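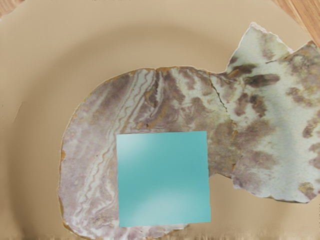 A banded, marble-like slab on a beige surface. 

Lenoven adds secondary market for business loans

Investors on the Lenoven lending platform will be able to sell their holdings in business loans before the end of the term from September. Until now, money placed in these loans has stayed tied up until the borrower repaid in full.

The change covers 354 loans issued through two lending partners, Unirer and Ansah. Loans from a third partner, Zulness, are left out for the time being — its contracts have to be reworded before claims can pass from one investor to another.

Sellers set their own price, at a discount or a premium of up to 5 per cent on the outstanding principal. Listings stay open for three days and can be renewed. Loans that are more than two payments behind cannot be listed. Buyers pay no fee, and the seller's fee is taken from the sale price.

"Most of the questions we get are about leaving early," said Marjatta Honkanen, head of investor services at Lenoven. "A sale still depends on someone wanting to buy, and investors should plan with that in mind."

Auto-invest settings will not pick up resale listings unless the investor switches this on in the account menu. Interest for the month of sale is split by the day between seller and buyer. The updated terms will be sent to account holders by email.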